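Grosari Cut Flower Notes: README

Grosari is a table of vase-life records for store-bought cut flowers. Shahzad Shaikh keeps it. Read this file before you quote any number from it, and please don't quote the average vase life at all. It mixes flowers bought in tight bud with flowers bought half open, and I don't trust it.

What's in it

447 rows, one per bunch. Columns are flower type, store, price, days until the first petal dropped, water treatment, and a free-text note. The notes are the best part and the least tidy.

Blank cells mean the person didn't write it down. They do not mean zero. An earlier copy, passed around under the name Jadoon, filled the blanks with zeros and should be thrown out.
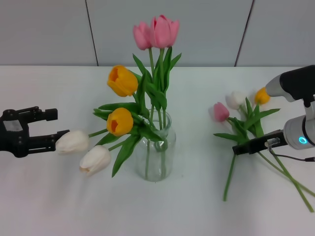
Tulips in a glass vase, pink, yellow-orange and white.

Treatments

Plain water, sugar, bleach, a penny, and the powder packet. People swear by the penny. I see nothing in the rows to back them up, but most penny rows come from a single household, so I can't rule it out either. The sugar rows look good until you notice that nearly all of them were bought in September from one store.

"First petal dropped" is a poor measure for tulips. Plenty of people call a tulip finished when it flops, long before it sheds. Version 7 adds a column for this, mostly empty so far.

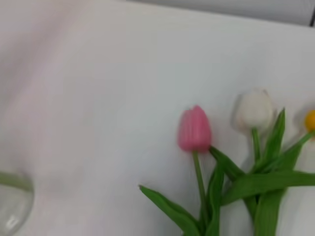

Cut tulips on a white tabletop.

Known problems

Prices are whatever people remembered paying. Store names were typed by hand, so Grisley appears under four spellings. Nobody measured room temperature.

The Tastance list has roughly 2000 more entries and I was asked to merge it. I haven't. It has no treatment column, and the day counts are suspiciously round.

Use

Free to copy and change. Keep this file with the table. Send corrections with the row number and the old value, or they will sit in the pile.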